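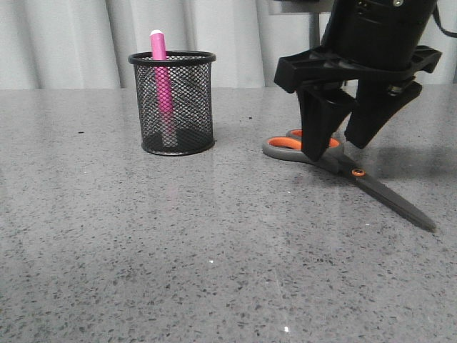 **To:** Francine Arsenault, Clistow Fund
**From:** Yvette Morin
**Date:** 3/10/20

The handling code is now at draft 3. Draft 2 ran to 12 pages and was read in full by two people, both of whom wrote it. The new one fits on a sheet of A4, and operators have been seen looking at it.

What has changed since August:

- Sharp items are set out closed and flat. Approach is from above, at the slow speed.
- The grip goes on the handle side of the pivot, never on the blades.
- Hands stay off the counter while the arm is live. This was already a rule, in the sense that it was written down.
- Every stopped run gets a line in the log, including the embarrassing ones.

We have logged 240 runs of the 400 promised. The shortfall is mostly my doing – I paused work while we argued over what counts as a "stop". MacDonald's view was that a stop is when the arm stops. We adopted it after three meetings.

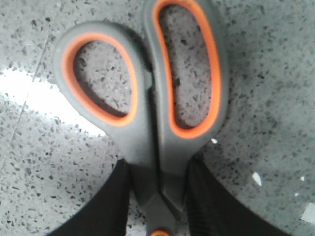 *Sostar Safe Handling Group, Traltedville*

Scissors remain our main test item. The draft asks for one finger either side of the narrow middle part before closing, and a check through the wrist camera before any lift. Operators find the check tedious. It stays in.

Still to do: the remaining runs, a clause on counter glare, and an agreed wording for "nearly dropped". We ask that the final payment date stay as it is – I would sooner chase the runs than fill in the extension form again.

Y.M.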